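3.2 Collecting the examples

I'll be honest about how this part of the work went, as most papers squeeze it into two lines and then you're left guessing when you try to do it yourself. We wanted a set of examples of a many-fingered hand dealing with round, open, awkward things: cups, rings, tubs, the sort of stuff that rolls off the moment you touch it wrong. So Ffion Powell and I spent most of March at the Brollell workshop driving the hand by remote control, one go at a time, and saving everything.

Each go (we call it an episode from here on) starts with the hand parked and ends when the person driving presses the pedal. In between there are no rules about speed or style. I drive slowly and fuss over the last bit. Ffion goes in fast, stops dead, then nudges. We kept both, and I'd do the same again, as a learner fed on only my episodes got very good at dithering.

The hand wears a knitted cover over its back and wrist. It keeps grit out of the joints and stops the cables snagging, and we left it on for every episode. It does eat into what the wrist camera gets to see, so the learner has to cope with a big dark patch at the top of its view (Figure 4). We did try cropping the patch away. The scores went down a little on the validation set, and my best guess is that the folds in the knit shift as the hand moves and give the learner a small extra hint about its pose. I haven't tested that properly, so please treat it as a hunch. 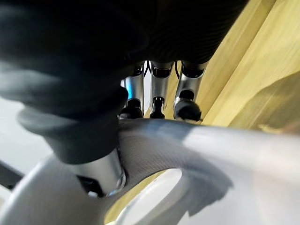 Figure 4. Wrist camera view with the fingertips just above a white curved object; pale wood shows through its opening.

The views from this camera are close, and things near the lens are often blurred or far too bright. White and shiny objects are the worst for it. We didn't throw any of these out. An earlier set of ours, Dulletti, had been tidied up by hand until every picture was crisp, and the policy trained on it fell apart the first time somebody opened the blinds. This time the only episodes we dropped were ones where the recording itself was broken, meaning missing joint readings or a camera that had frozen.

In all we recorded some 3,000 episodes over 16 sessions. A session was a morning or an afternoon, with a swap of driver whenever one of us got sloppy (you can hear it in the notes - mine get very short). Kanchan Rathore wrote the recording tool, Venance, which lines up the camera pictures with the joint readings and lets the driver type a line of comment at the end. I was sceptical about the comments. They've since been the single most useful thing for finding odd episodes again, so I take it all back, Kanchan!

Clear plastic got more of our time than anything else. You look through the thing and see the background, only bent, and then there's glare on top of it. Drops of water on the surface add yet more little highlights, each of which can look like an edge to the learner. In Figure 5 you can pick out the near part of the rim fairly easily, but try following the lower wall and you'll see the trouble.

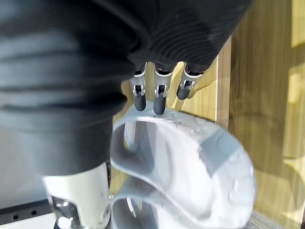

Figure 5. Clear plastic with small water droplets near the rim, and the middle fingertip at or just above it. Sunlight falls on the wood behind.

We label contact from the motor currents and leave the pictures out of it. A fingertip hovering a hair above a clear rim and one resting on it look the same to me, and when Ffion and I each labelled a batch by eye we disagreed far too often to carry on. The current readings have their own problem, a short lag when a finger comes down gently, so we mark the 10 camera pictures before each detected contact as "unsure" and leave them out of the contact loss. They still count towards the motion loss.

Daylight we simply let in. The bench at Brollell gets the sun for part of the day and we noted the time of each session without trying to even things out, which means the set leans towards mornings. Anyone splitting the data should split by session. Splitting by episode puts near-twins on both sides and will flatter your results, as it flattered ours for one very happy Thursday.

The learner itself is the Watkins network with its input layer widened for the extra joint readings, and is covered in Section 3.3. Nothing in the collection depends on it.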